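Why I Won't Replace a Computer That Works

My desktop is old enough that when I mention it at work, people lower their voices. It writes letters, does my taxes and plays one card game. I ask nothing more of it, and it has never asked me to rate the experience.

Last month a salesman at Tikholm looked up what I own and told me, gently, that it was "end of life." The machine he wanted me to buy costs $1044 and can't be opened. I asked where the screws were. He said there was no need for screws.

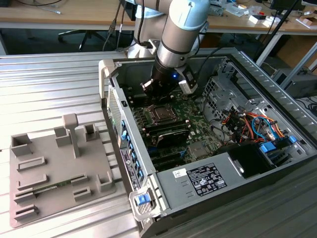
A desktop tower with the side panel off.

I grew up in a house where things had screws. The toaster had them, and so did the radio. My parents were not handy people, and the toaster was never quite right after 5 repairs, but we all knew what was in there. Now I own a Truvarier thermostat that's glued shut and needs a password to tell me it's cold.

The usual defense is that new things are cheaper than fixing old ones. Sometimes they are. The shop on Fodor Street quoted me $376 to mend a Tredilum dishwasher that cost $700 new, and I stood there doing the math like a man pricing his own funeral. 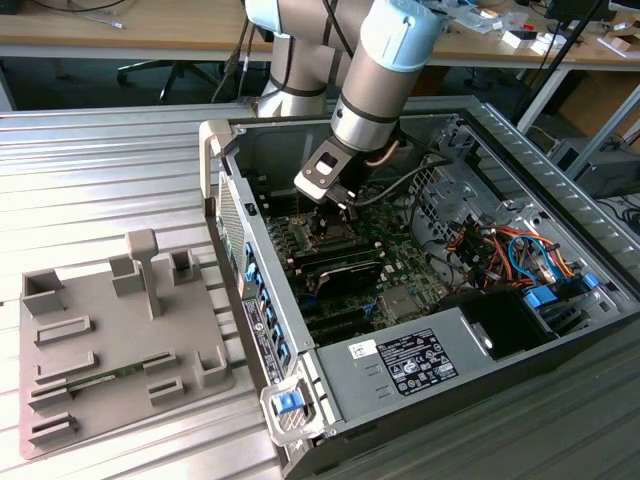

Memory slots and an expansion card on a green motherboard.

But the math is rigged. A part costs half as much as the whole because somebody decided it should, and the labor costs the rest because the thing was built to be taken apart by a safecracker. Then we're told that people don't want repairs anymore.

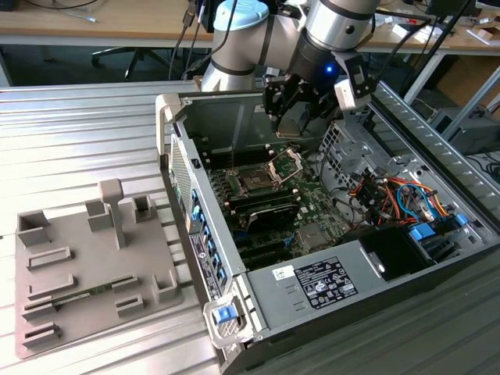 I'd settle for very little. Sell me the part. Print the manual, even badly. Use a screw that fits a screwdriver found in an ordinary kitchen drawer, next to the dead batteries and the soy sauce packets.

My neighbors think this is a phase. They've replaced their phones twice since it began.
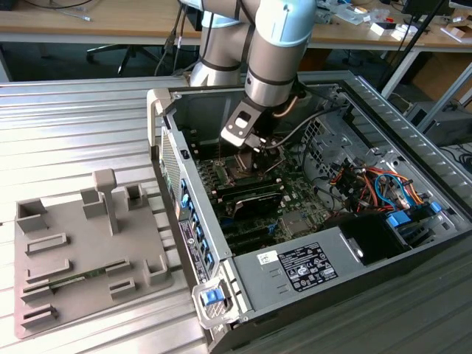
Tikholm has sent me a coupon that expires in April. It's for ten percent off, and I've been using the back of it for grocery lists.

12 comments | 31 shares
Last updated March 8, 2018
Contact us | Copyright 2018, all rights reserved | Back to top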